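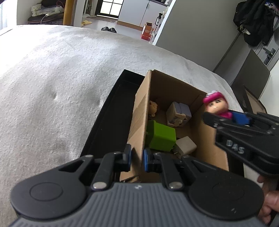
Buy the grippers last, Ritva Salminen told us the first time we sat down together, and buy the shelf to put them on first. We have repeated that to almost every customer we have had, usually over a cup of tea and with a half-finished budget on the table, and so it seems only right that she gets the first word on our page as well.

About Wokent

Hello, and thank you for dropping in. Wokent is a small firm in Mendby, and we help people work out what to buy when they want to get started with robots, or with the hand-held grippers that people use to show a robot how a job is done. We go through the budget with you, we read the quotes, we draw up the order of buying, and when the boxes come we are quite happy to help carry them in and set things up. We don't sell machines ourselves and we take no cut from anybody who does, so if we tell you that the cheaper one will do, it is only because we think the cheaper one will do.

Our customers are mostly small. There are college departments with one technician, workshops that pack and sort things all day long and would like a bit of help with it, and lately quite a few groups who want to record people picking things up and putting them down – toys, small boxes, whatever they have to hand – and who have found that there is far more to pay for than the tool itself.

How we got going

Wokent began with a spreadsheet, and not a very good one. We had been asked by a workshop called Pruvar to look over a quote for an arm, two grippers and a year of support, and we wrote down everything that wasn't on it: spare finger pads, a second set of batteries, the table, the lamps, a locked cupboard, somebody's time for training, somebody else's time for tidying up afterwards. The list came to 43 lines. Pruvar bought the arm in the end, but they bought it the following November, once the room had been rewired and there was a person with two free mornings a week to run it. They are still with us, and they still ring up when a quote comes in, even if it is only for cable ties and screws (we don't mind a bit, please carry on).

The list has grown since then and now runs to 133 lines. Most people need only a small part of it, and we cross out the rest together at the first meeting, which tends to be a cheerful business with a thick pen.

What we do, in the order we usually do it

First we come and see you, or you come and see us. We like to look at the room, find out where the sockets are, and meet whoever will be using the equipment on a wet morning when the person who ordered it is away. If the work is going to be done in ordinary homes, then we talk about that as well, and about what has to be carried up the stairs and how long it takes to pack away.

Then we write a first budget. It has three columns – what you must have on the day you start, what can wait half a year, and what will wear out. The third column is the one we fuss over. Pads wear, cables get trodden on, and hinges and pins need looking after. Put money aside for those and you will be a good deal happier in the second year.

After that come the quotes. We ask for them in the same form from every supplier so that you can lay them side by side, and we ring up about anything that says "on request". Delivery, import charges and the price of a repair all go in. We also ask each supplier how long they will go on keeping parts, and we write the answer down with the name of the person who gave it.

Last of all there is the plan for the first weeks. It says who unpacks, who checks the delivery against the order, where the spares live, what gets charged overnight and what does not, and when we are coming back. We always come back once at no charge, 30 days after you start, and it is our favourite visit of the lot. By then people have opinions!

On buying two of something

We are asked this so often that it may as well go here. If you are thinking of hand-held grippers, our usual advice is to plan for them in pairs even if you begin with one. A good many jobs at a table want both hands, holding a box steady with one and placing something in it with the other, and a pair bought together will match. It does mean more chargers, more pads and more room on the shelf, and we will put all that in the budget for you. For a big arm bolted to the floor we say the opposite, and would much rather you got to know the first one properly before you sent for another.

As for the things to practise on, please don't buy a special set. Have a look in the toy box and the kitchen drawer. Choose things of different shapes, some soft if you can, some square, some with awkward bits sticking out, and keep the lot in a cardboard box with a lid. We have seen a printed catalogue of "training objects" that cost more than our van, and it was mostly cubes.

Who you will meet

Ritva Salminen looks after budgets and first visits, and will nearly always be the voice on the telephone. For electrical work we call on Ní Chonaill, a family firm who have put in sockets and lighting for several of our customers and who turn up when they say they will. The rest of us share out the quotes, the driving and the follow-up visits between us, depending on who knows the sort of equipment you have in mind and who has the van that week.

What it costs

The first conversation is free, wherever it happens. A full budget and buying plan has a fixed price, agreed in writing before we begin, and it stays the same whether you end up spending a little or a lot. Schools and colleges get 20 per cent off. If we come to the view that you should wait a year and keep your money where it is, we shall say so, and you will still have the plan to hand when the year is up.

Getting in touch

Ring or write to us at the Mendby office, and tell us what you would like the machine to do before you tell us which machine you have seen. A photo of the room helps, as does the rough amount you have to spend. If you already have a quote, send it along, with every page, including the small print at the back. We answer in the order things arrive, and there is a parking space beside the loading door if you would sooner come in person.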